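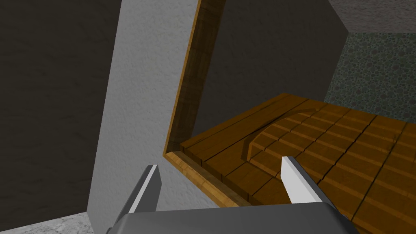
Simulation stage: progress to Monday, May 15, 2023

Prepared by Oluf Hjaltested for the Tavum workshop fund

2.1 Work done since March

The home build has two halves, the arm on the garage bench and the model of it on the computer. Most of this period went on the model. The gripper now has its two parallel fingers and its palm housing in the right proportions, and the view is fixed to the wrist so that the fingers stay in sight wherever the arm goes. The planked wooden platform with its raised rim has been added as the first work surface. The stepped ridge on it gives the fingertips something uneven to approach.

Joint limits were copied from the bench arm. Two of them had been entered in the wrong units and the wrist folded back on itself until they were corrected. The Domański servos have been ordered, and 37 of the 50 printed parts are finished.

2.2 Approach tests
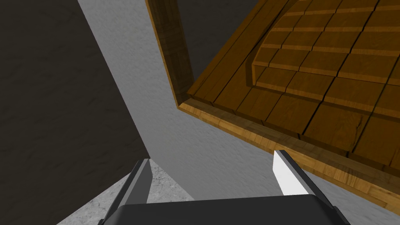 3 min read

The approach tests start with the gripper open and empty, and the arm moves towards the wooden surface from a set of stored positions. Steep views are included on purpose. From a low angle the rim board crosses much of the picture and the boards behind it run at a slant, so any routine that expects a level edge gives a poor estimate of distance.

A batch of 1,000 approaches was run overnight. In 17 of them a fingertip passed through the rim before contact was reported. The fault was traced to the time step, which was too long for thin boards at full speed. Halving it removed the fault on the stored positions. The full batch has not been repeated.

2.3 Spending

The Pravance controller board was bought from the first payment. The Mornero power supply is on loan from the shared workshop and costs the project nothing. No change to the budget is requested.

2.4 Next period

Repeat the full batch at the shorter time step.
Fit the servos and check finger travel on the bench against the model.
Print the remaining parts.
Add a loose object for the gripper to pick up.

The bench check depends on delivery of the servos. If they are late, the loose object will be done first.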